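Chapter 7
Sorting and Reading Small Cartons

7.1 Scope of the chapter

Chapter 6 dealt with bottles, jars and tubes, that is, with containers that touch the product. This chapter deals with the outer carton. For cosmetics sold in small volumes the carton often carries most of the required text, and a stockroom that separates a bottle from its carton too early loses information that is hard to recover later. The chapter covers three tasks in order: laying out mixed cartons for sorting, reading the printed panels, and entering the result in a stock record.

The working case is a returns lot handled by Rerbridge, a reseller of mixed household and personal care goods. The lot held 174 cartons. Of these, 56 carried a complete ingredient panel, 59 carried a partial panel or a sticker, and the remaining 59 carried no product text on any face. The same lot is used in the exercises at the end of the chapter.

7.2 Terms

Face: any one of the six outer surfaces of a closed carton.

Display face: the face meant to be seen on the shelf. It usually holds the brand, decoration and little else.

Information panel: the face or faces that hold the product name, net content, ingredients and maker's details.

Net content: the quantity of product without packaging, given by volume or by weight. Liquids are normally given in milliliters and creams in grams, though the practice varies.

Colorant index number: a five-digit number following the letters CI, used in ingredient lists to name a color additive. These numbers are commonly placed at the end of the list.

7.3 Laying out the cartons

Cartons are laid out on a flat raised surface covered with a cloth. The cloth keeps coated board from sliding and protects foil and gloss finishes from scratches. A plain cloth is preferred for photography. For sorting alone, a printed cloth is acceptable, provided that the sorter picks each carton up to read it and doesn't try to read it against the pattern.

Tall, narrow cartons are read upright. Wide cartons may lie on a large face. Small cube-like boxes should be kept to one side, as they are easily hidden behind larger ones. Nothing is stacked at this stage.

7.4 Reading an information panel

An information panel is read from top to bottom. The order of entries is fairly stable within one market but differs between markets, and a carton printed in two languages may repeat some entries and omit others. The sorter first finds the net content, then the ingredient list, then any line that stands apart from both. 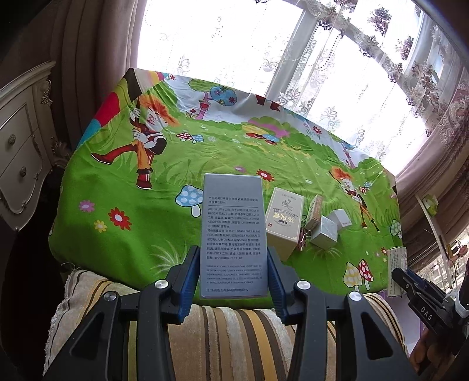

Kiros Belay would start with the ingredients instead. The net content, on this view, separates very little, as a shelf of face serums may all hold 30 ml, while two or three plant names in Latin will usually tell one product from the next. Abrehet Feyisa disagrees: the net content can be read in a second by a sorter who knows neither language on the carton, and the slower reading can wait until the lot has been divided.

Both procedures are in use. The first suits small lots of similar goods. The second suits mixed lots such as the Rerbridge returns, and it is the one followed in this chapter.

On the grey-blue carton in the illustration, the net content of 30ml is printed near the head of the text, above a thin rule. The Chinese ingredient paragraph includes Latin names, among them CRITHMUM MARITIMUM and PANAX GINSENG, and closes with CI 19140. A smaller English block follows. When a list appears twice, the sorter copies the longer version and notes that a second one exists. The two are compared only if the lot is to be resold in a market that requires it.

Latin plant names are copied letter by letter. They should not be replaced with common names, even when the common name is well known – "ginseng" may refer to several species, and the stock record has to keep them apart.

7.5 Cartons with decoration only

A display face with a drawing, a border or a seal gives few facts for the record. The sorter turns the carton and checks the remaining faces before assigning it to the group without text. Gift cartons are the usual source of error, for the information panel is often placed on the base.

Large decorative characters may give the brand, the product line or a greeting. They are entered in the notes field until a reader of the language has confirmed which.

7.6 The stock record

The record used here has 16 fields, listed in Table 7.1. Five are filled in at the sorting table: carton color, net content, languages present, first three ingredients, and colorant numbers. The others are filled in at the desk. A field that can't be read is marked U for unread. It is never left empty, as an empty field can't be told apart from one that was skipped.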